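Home | Match Diaries | Away Days | About | Contact

We use cookies to keep this site running. By carrying on reading you're fine with that. OK | Settings

Fifty-one years old and I bought a season ticket

9th June

So I did it. I typed in my card number at the kitchen counter with a piece of toast in my other hand, and now I own a seat at Backlund Park for every Plurkberg home game from August on. Row 12, right behind the corner flag at the river end. I have never owned a season ticket to anything in my life. I once had a punch card for a car wash and lost it.

Regular readers (hello to both of my sisters) will know I came to soccer embarrassingly late. I grew up in a baseball house. My dad had the radio on from spring to fall and if you talked during a full count you got a look. Soccer was something the neighbor kids did on Saturday mornings with orange slices. Then two summers ago my office got a stack of free tickets to see Plurkberg play Zulleo, and I went mostly for the pretzels, and we lost 3-0, and I was hooked before halftime. I still can't fully explain it. There was a left back who fell over twice trying to take the same throw-in and the whole river end sang his name anyway. I think that was what got me.

Since then I've been going as a walk-up. You stand in the line by the bus shelter, you pay whatever the window tells you, and you end up somewhere different every time. I've sat behind a pillar. I've sat next to a man who ate a whole rotisserie chicken with his gloves on. I've sat in the away section by mistake and had to keep my scarf inside my coat for ninety minutes while we scored two very good goals. It was fun, it really was, but by the spring I was getting tired of not having a spot. Everybody around me seemed to know everybody else, and I was the lady asking if this seat was taken.

What the money gets you

I'll be upfront about the cost, as I know some of you are thinking about it too. The full season is more than I've ever spent on a hobby in one go, and that includes the bread machine. They let you split it into 6 payments, so that's what I did, and the first one has already gone out. For that you get all the league games, first dibs on cup tickets, and a discount at the club shop that doesn't apply to any of the things you'd want from the club shop. No scarves, no shirts. You can get money off a dog bowl.

You also get a plastic card with your name on it. Mine hasn't come yet. I have checked the mailbox more this week than I did when I was waiting on my college letters.

I went back and forth on which end to pick. The main stand has a roof and proper backs on the seats. The river end has half a roof, which the wind goes right under, and benches that somebody painted numbers on a long time ago. The main stand is quieter too - people bring crossword puzzles, I'm not kidding. But every good afternoon I've had in that ground has been down at the river end with the drum going, so in the end it wasn't much of a choice. I'll buy a cushion.
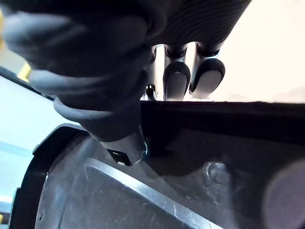 The season we just had

Oh boy. Where do I start. We finished one place above the drop, on goal difference, on the last day, with me listening to the other result on somebody's phone through one shared earbud. If you had told me in the fall that it would come to that I'd have laughed, as we were sitting fourth and playing lovely stuff. Then the wheels came off right after the winter break. We lost at home to Brulotum, who hadn't won away all year. We lost at Zulleo in the rain. We drew a game we were winning by two with five minutes to go, and I walked all the way to the parking lot without saying a word to anybody and then sat in the car with the heater on.

People on the forum blamed the manager, and then they blamed the grass, and for one strange week in the spring they blamed the new third shirt. (It is a horrible shirt. It's the color of canned peas. I don't think it lost us any points.) My own theory, and I offer it as a person who learned the offside rule from a library book, is that we had one striker and he got tired. You could see it. He was running for everything in September and by the end he was running with his hands on his hips. We never gave him anybody to play with! He'd win the header and look around and there'd be three defenders and a pigeon.

The Brulotum game was the one that hurt most. They brought maybe two busloads, they sang from start to finish, and their goalkeeper waved at us when the final whistle went. I have thought about that wave a lot. I would like it noted that I will be in my seat when they come back.

Still, the last day was something. We needed a point against a team with nothing to play for, and they played like it was a cup final, naturally. It was goalless and awful. Nobody around me sat down for the whole second half. A kid in front of me had his shirt pulled up over his face and was asking his mom for updates through the cotton. When it finished and the other score came through, grown men were hugging the hot dog guy. I hugged the hot dog guy. I got mustard on the good coat and I haven't had it cleaned, which my sister thinks is gross.

Things I'd like before August

A second striker. I don't mind if he's good or not, just put him near the first one.

A coffee that tastes like coffee. The kiosk at the river end serves something brown and very hot and I've been buying it for two years out of loyalty.

Somebody to fix the scoreboard clock, which has been stuck on 30 since before I started going. I've gotten kind of used to it, but it gives my guests a scare.

Fewer noon kickoffs. I know TV wants them. I'm not at my best at noon, and neither is our back four.

A decent away trip that I can do by train. I did three away games last season and two of them involved a bus with no working bathroom - I won't say more than that. Backlund Park to Zulleo is easy enough if you change once, and I hear the pies are better than ours, so that one's going on the calendar the minute the fixtures are out.

My friends think I've lost it a little. One of them asked what I'd do if I got sick of it by Thanksgiving, and I said then I'd be a person with a very expensive bench. But I don't think I will. I've already worked out which gate I go in and where I'll park, and I've been practicing the words to the long song, the one with all the verses about the old brewery. I can get as far as verse four. After that everybody just claps and goes "la la la" so I figure I'm most of the way there.

If you're a river end regular and you see a woman in a blue coat with a mustard stain looking for row 12, come say hi. And if you know what that drummer's deal is, where he goes at halftime and why he comes back without the drum, please put it in the comments, because I've been wondering all year.

Get new posts by email. Enter your address to subscribe. No spam, unsubscribe any time.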